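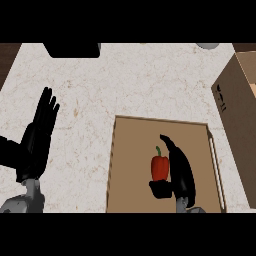

Home Posts Replies Media Likes

Feven Seyoum
February 2025

ok thread on learning to make injera at home when you did not pay attention to your mother for your entire childhood. long one sorry

started with teff flour from Falside, the shop by the bus station. 2 lb bag. they only had the brown. fine. I like the brown

mixed it with water, covered it, left it on top of the fridge. my apartment is freezing so day one nothing. day two nothing. called my aunt Tsegereda Weldu, she laughed for a good while and said wait

so waited. day four, bubbles! and the smell. sour but a good sour, like the back room at her house

you pour off the dark water on top. then cook a little of the batter with more water till it thickens and stir that back in. this is absit. I skipped it the first time and got basically a gray tortilla

second try, did the absit. let it sit around 2 hours after. batter rose. got excited, poured way too thick, lid on too early, middle was glue

my pan is a Cirkon, flat electric one, got it used for 50 dollars. dial is useless, medium is hot and hot is a fire alarm. wipe it between every one, no oil

third try - EYES. real ones, all the way to the edge. sent a picture to the family chat and my cousin said "why is it shaped like Ohio"

still ate it with misir and too much berbere. the rest I stacked in a towel before they cooled and they stuck togehter, so let them cool first, one at a time, then stack

someone asked about mixing in wheat or barley flour. yes people do, it's easier to pour and bends better. my aunt does half and half and will deny it

save some of the old batter in a jar for next time. I started mine in September, killed it, started again. this one is doing ok so far

making 10 for Saturday lunch no wait, Tsegereda wants it moved. will post the shiro recipie when she gives me actual amounts and not "until it looks right"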